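6 November 2018
Bench book, finishing room

Oil test on the table top offcuts, second go. The first go was in March and I wrote so little down that I may as well not have bothered, so this time I'm putting in everything, including the bits that make me look daft.

What I want to find out is whether the Drevadura hardwax will give us the warm honey colour Zalewska asked for without going orange, and whether it stands up to tea. Sunil Ekanayake reckons the Vullik oil is the better one for tea and he may well be right (he usually is about tea).

Boards

All from the same plank, cut to 610 mm and numbered on the underside in pencil. I planed the lot yesterday and then found I'd left a ridge down the length of number 4 from a nick in the blade. Took it out with the card scraper. The blade is now in the drawer with tape round it, please don't put it back in the machine until it's been ground!

Sanding went up in stages and then I wiped each board with a damp cloth to raise the grain, let it dry over lunch and knocked it back by hand. Ikechukwu Bako thinks we stop sanding too early. I think he sands too far and the oil has nothing to hang on to. We've agreed to do number 6 his way and see.

Colour

Put the first coat on thin with a white pad, left it 40 minutes, buffed off the extra. The darker streaks come up a lot more than I expected and the pale parts hardly move, so the pattern looks busier than it did bare. I like it. Zalewska might not, they did say "calm" on the phone, whatever that means for a bit of wood. The wavy brown figure is the sort of thing I'd be pleased with on a finished top:
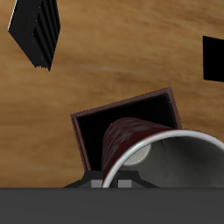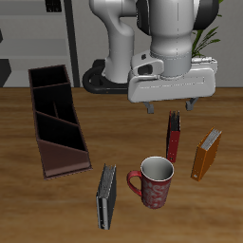 Second coat

Same oil, same pad (a fresh one, the old pad went in the water bucket and then outside on the line, as ALL oily pads and rags must). I used far less this time and it still felt like too much on number 3, which went sticky near one end. Rubbed it down with a dry cloth for ages and it came right, more or less. Need to check it tomorrow in daylight, the strip light over the bench makes everything look greenish.

Vullik on boards 1 and 2, for Sunil. It smells nicer, and it goes on like soup. Bit yellower in the tin but I can't see much between them on the wood yet.

Number 6, the Bako board, is lovely to touch and noticeably paler. So he gets a point for feel and I get one for colour, and we'll go on arguing.

Still to do

Tea rings on all of them once the oil has had its full cure. Hot mug, wet bottom, leave overnight, wipe in the morning. Same with a drop of red wine if anybody will give some up.

Ring Zoro about more white pads, we're down to the last 2 and one has a hole in it.

Ask Zalewska whether they want the underside oiled as well. I'd do it regardless, a top oiled on one face only is asking to cup, but it needs to go on the quote.

Find the lid for the small tin. I had it in my hand at four o'clock. Cling film over it for now with a rubber band round, and it's on the high shelf behind the glue.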